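# Can an arm move the bins yet? A short test

Before you pay for automation, try one chore and score it. Bin handling is a good first pick.
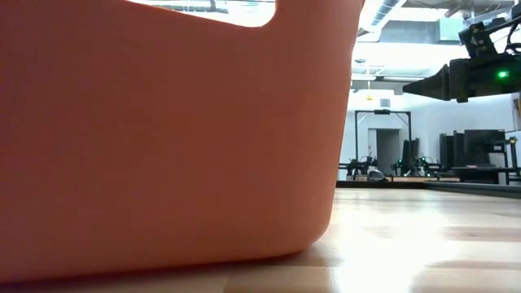

Most arms can lift a rigid part from a known spot. Bins are harder: the walls flex, and the load shifts.

1. Start with the bin empty. Run 46 attempts and log each one.
2. Move the bin a little between attempts and turn it now and then.
3. Add a load. Stop if the handle slips.
4. Have a person do the same job and write down both times.

At Morais we pass a chore at 80 percent with no help. Carrying an empty bin passed. Carrying a full one did not, and Paula Ciobanu still does it faster by hand. Folding and sorting are further off.

Repeat the test in September, using the same bin and the same log sheet.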